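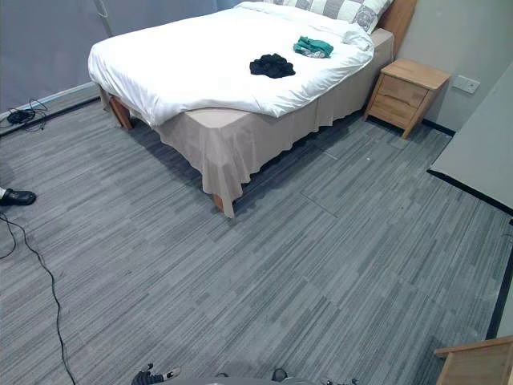 Notebook, September: duvet filling and loft tests, Skinmont samples

Started a bit after 10 this morning, later than I wanted, as the scales needed re-zeroing and I couldn't find the calibration weight (it was in the tea drawer, don't ask). Anyway! The Skinmont batch is finally out of its bags and has had a proper night to recover, so I got going on loft.

Same method as for the Skarby lot. Shake, lay flat, leave alone for an hour, then drop the perspex disc on and read the height at the middle and near each corner. I do wish we had a better disc, this one has a chip in it and always wants to sit slightly proud on one side.

Weights first. The double came in at 1,867 g all in, cover included, and the label weight for the filling is 1,650 g. That leaves 217 g for the cotton and thread, and I'd have guessed more for a cambric that stiff. Will unpick a seam on the spare one and weigh the shell by itself before I get excited.

Loft was good in the middle and poor at the corners, same old story. The corner boxes look underfilled to me, or else the filling has crept inwards in transit. Gulyás had exactly this on their spring samples and blamed the vacuum packing, and I half believed them. I've put two of ours back in the vacuum bags for nine days to see if I can make it happen on purpose. If the corners go flat again we've got something to write to them about.
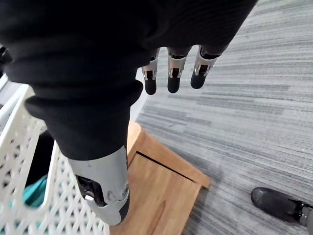

Is it worth tumble drying before measuring?
Only on the repeat run. A warm tumble puffs everything up for a day or so and makes a mediocre filling look lovely, so the first set of readings should always come from a duvet that's just been shaken and left.

Other bits. The Girkville fabric arrived and it's noisier than the swatch, really quite rustly, and I'd hate to sleep under it. Might soften after a wash, so one piece is going in at 40 tonight with the plain liquid.

Also the humidity in here was all over the place after lunch, and I've marked the afternoon readings with a pencil cross. Please don't average them in with the morning ones! I'll redo them when it settles.

Still to do: shell weight, second Skarby double, order more labels, find out who has the long tape measure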